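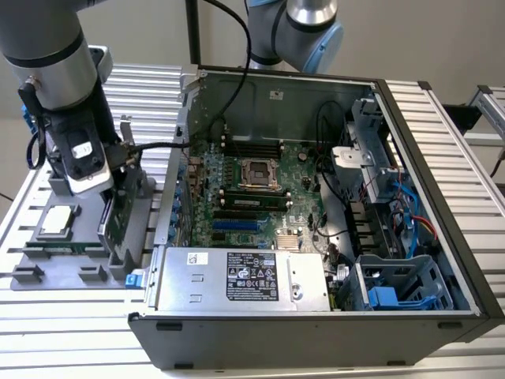 先交代一下,这份检查表是我给Nomoline双臂装机实验写的,每次开跑之前照着过一遍,批注都是我自己的碎碎念,嫌啰嗦可以跳过。我们测的方法叫Borora,说白了就是让策略在插接失手之后自己退回来重新对位,不用人上去救。所以起始状态特别要紧:机箱侧躺、侧板拆掉,CPU插座空着,CPU和一条绿色内存放在左边灰色托盘里。起始状态摆歪了,后面的成功率全都不能看!

一、上电前
1. 急停按钮,两边各按一次再复位。
合格。右边那个手感有点肉,下次去Nekby拿备件时顺便换掉。
2. 机箱电源不接市电。
合格。别笑,二月份真有一次忘了拔。
3. 台面螺栓、托盘固定。
合格。托盘用手推一推,晃就重锁。
4. 腕部线缆留量。
待观察。左臂夹爪那根黑线绕得有点大,手腕转到极限时要盯着,别让它扫到托盘里立着的绿色板卡。

二、标定
5. 相机与左臂的手眼标定。
合格。超过5天没标就重标,别偷懒(说我自己呢)。
6. 力传感器清零。
合格。夹爪必须悬空再清零,碰着东西清零等于白清。
7. 双臂互斥区。
不合格,已改。右臂从机箱后面伸过来,原来的边界画得太靠前,两臂会抢同一块地方。改完低速空跑了一遍,没再报警。

三、试验中
8. 速度上限30%。
合格。想提速先跟我说一声,插座针脚真的很娇气。
9. 每轮复位后目检插座和内存槽。
合格。拿手电照,弯针肉眼很容易漏。
10. 人员站在黄线外。
合格。

四、数据
11. 力曲线和视频时间戳对齐。
合格。脚本用Lopes里那份,旧版会丢头几帧。
12. 失败轮次一律保留。
合格。这条我最在意!目前攒了631轮,对照组没有重对位,Borora组有,两组都得把失败的留全,挑着存的话结果就没法比了。
13. 磁盘剩余不低于100 GB。
勉强合格,周一前得清一次。

遗留问题:第4条的线缆打算加个卡扣,第7条的新边界还要在满行程下再验一次。验完之前先只跑内存,CPU那组等等再说。

检查日期:2024年11月9日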